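Stikden Basket Cell
Handling arm for packing benches, supplied by Kastel
Code: Wan 37

The Stikden lifts and moves baskets between the packing bench and the shelf. Kastel's leaflet says it "frees your team for better work". We sell it, and we would ask what that better work is before you sign. At Flosano, where one has run since July, the answer was mostly clearing up after the arm.

Ribbed fingers come as standard. Twisted rims and open weaves are harder to hold than plain boxes, so send us your own baskets for a trial first.
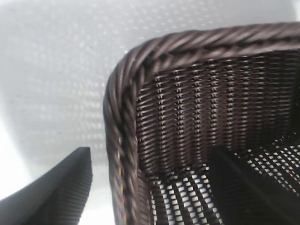 Will it let us run the bench with fewer people?
Plan on the same number for the first season. Someone has to set out the stock and restart the arm when it stops, and that person needs training and a pay grade to match.

Radka Mujić, bench lead at Flosano, reports fewer sore shoulders and more waiting about. She would keep the arm but drop the screen that scores each shift.

Arms per cell: 2
Stored basket positions: 200
Service due: every 1000 hours
Shift scoring: off unless requested
Trials: ask for Wafula Koech, not Sunday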